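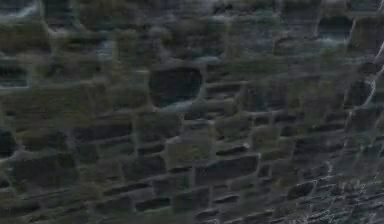 How to test whether a robot can do a wall chore (before you buy one)

I get asked a lot whether a machine can look after a dry-stone wall yet. Short answer: it can brush one, sort of. Rebuilding a fallen bit is still a job for you and your gloves. I've been fiddling with this in my shed at Stermont since December, and my routine goes like this.

1. Start in simulation. I use Jendik on an old laptop and load a stone wall as the backdrop. Keep the colours dull - greys, mossy greens - so the vision software has to work for its supper!

2. Ask it to find the joints. Mine marked 159 stones on the first go, and plenty of those were two stones lumped together. Lower the contrast setting to 36 and try again.

3. Give it one easy chore, like brushing moss off a single stone. Run it 70 times (put the kettle on) and write down every miss.

4. Now try picking up a loose stone. My Kiani arm managed 8 lifts out of 70, and it put most of them back crooked.

If brushing goes well, move on to a real wall, but stay beside the stop button the whole time. I'll post my Drovmont brush settings once I've tidied them up.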